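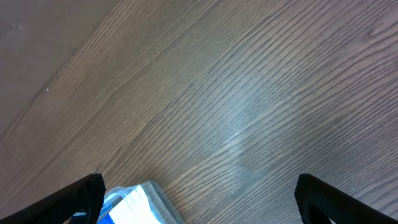 Watgate

Search this encyclopedia Go

Watgate is a small market town on the left bank of a slow river, 11 kilometres upstream from Undomville. At the last count it had 3,703 inhabitants. The town is known in the region for its joiners' workshops and for its covered market, which is held in May and again in the autumn.

Name

The first part of the name is usually explained as an old word for a ford, and the second part as a word for a road or street. An older opinion, that the name comes from a gate in the town wall, is no longer accepted, as Watgate never had a wall. In some land papers the name is written as Watgatt or Wattegate.

History

The oldest part of the town grew up where the cattle road came down to the river. The animals had to wait there when the water was high, and the drovers needed food and a place to sleep. By the time the first bridge was built, Watgate had a row of inns along the upper bank, of which two are still standing. One is now the town library, the other is divided into flats.

Timber became more important than cattle after the upper valley was opened for cutting. The logs were floated down in spring and taken out at Watgate, where the river makes a wide bend and the current is weak. Sawmills followed, and after the sawmills came the furniture makers. At first they made mostly benches and chests for farms, later tables and school desks.

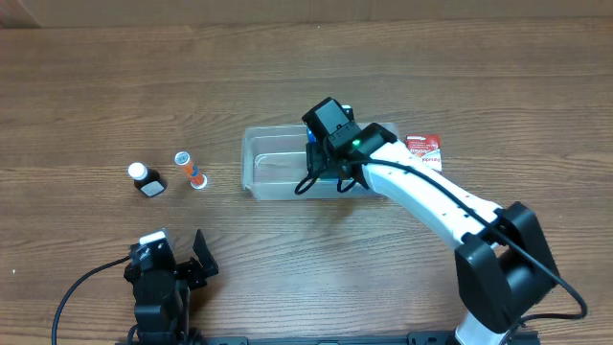 The railway, when it arrived, passed through Undomville and left Watgate on one side. This was a hard loss for the mills, and several of them closed in the following years. The smaller workshops suffered less, because they sold mainly to the villages nearby and delivered by cart.

Economy

The largest employer is the joinery of Kushwaha, which makes doors, window frames and kitchen furniture. It took over the buildings of the last sawmill and still uses the old drying sheds. Tritutel, a maker of glues and varnishes, has its works on the road to Undomville. Besides these there are small family firms, most of them in the streets behind the market hall.

The wood used today is only partly local. Ash and oak come from the upper valley, while beech is bought from further away. Veneered board has replaced solid wood in the cheaper furniture — a change that the older joiners accepted slowly. 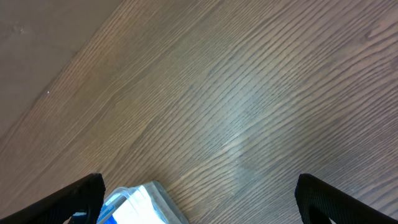 Farming keeps some importance on the flat land south of the river. Potatoes and cabbage are the main crops, and there are orchards on the slope above the church.

Market

The covered market is held two times in the year and lasts two days each time. The spring market is the bigger one. Furniture is shown inside the hall, and plants, tools and baskets are sold on the square in front of it. The hall itself has an open roof frame of oak, repaired after a fire in the eastern part.

Transport

Buses run to Undomville, where there is a connection with the railway. The road bridge is narrow and heavy lorries must use the newer bridge downstream.

Categories: Market towns | River settlements | Places with a furniture industry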